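Questions people keep asking me about the robots

I'm Deepak Mittal and I look after the kitchens and prep rooms at Mekell. Ever since the news went round that we're getting a two-handed robot for the clearing-up shift, I've been stopped in the corridor, on the stairs and once in the car park. So I've typed up the questions I get most. If yours isn't in the list, come and find me, I'm usually in by seven in the morning.

What is it going to do?

Clearing counters, mostly. Cans and rubbish off the worktop, bowls back where they live, small things into drawers. It's the bit at the end of a shift when everyone's feet hurt and the last bus is on its mind. It won't cook, it won't serve and it won't be handling knives. Öberg are supplying the arms and hands, and Kustier are doing the software side.

Is anyone losing their job?

No, and I asked for that in writing before I agreed to help. The closing team stays the same size. What changes is the last 40 minutes of the shift, which will be spent on stock and the next day's prep while the robot does the counters. I know some of you like the clearing-up because it's quiet and you can have your radio on. I've passed that on, and if you'd like to keep a bit of it, tell me and we'll see what the rota can do.

Will my hours or pay change?

Your hours, no. Pay goes up slightly for anyone who takes on the minder role (see further down). I can't put the amount here as it's still being agreed, but I should know in February.

Why can't we see it yet?

It's still learning on the computer! Kustier build a pretend kitchen on screen and let it practise there, where a dropped bowl costs us nothing at all. I went over to watch for an afternoon and I'll admit I was glued to it. They move the things on the counter about between tries, so that it doesn't just learn one layout off by heart.

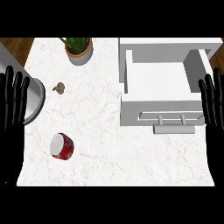

One of Kustier's practice worktops on screen, with both hands open, a can on its side and the drawer pulled out.

If you're thinking our counters don't look like that, quite right, we haven't got any marble and I've never seen a plant survive in there. I raised it. They say the look of the place matters less than having plenty of variety, and that a version based on our own prep room is next on the list.

Why does it have hands? Wouldn't a simple grabber do?

I asked the same thing. Our drawers, handles and bowls were all made for people, so fingers mean we don't have to rip anything out. Fivance, who quoted us for the other approach, wanted new cupboards all the way down one wall. You can imagine how that went down with finance.

What does the minder do?

There'll be two on each closing shift. You start it up, keep half an eye on it, sort things out when it gets stuck and press stop if you don't like what it's doing. You don't need to be good with computers. If you can manage the dishwasher on a bad day you'll be fine. Training is two mornings, paid, and we'll do it here on site.

Will it be watching us?

It has cameras, as it has to find the can before it can pick it up. The agreement says the pictures are for running the robot and fixing faults, and they can't be used for timekeeping or performance. There's a copy of the agreement on the staff noticeboard — do read it, it's only short.

What if it makes a mess of things?

Then we tell them. There's a sheet by the door for this, and I'd like the small grumbles as well as the big ones: too slow, too noisy, always in your way by the sink, whatever it is. We've got a trial of 50 shifts before anyone signs for the long term, and your comments go into that decision.

Can we give it a name?

I've had a lot of suggestions already and I can't print most of them. Put the clean ones in the box by the kettle.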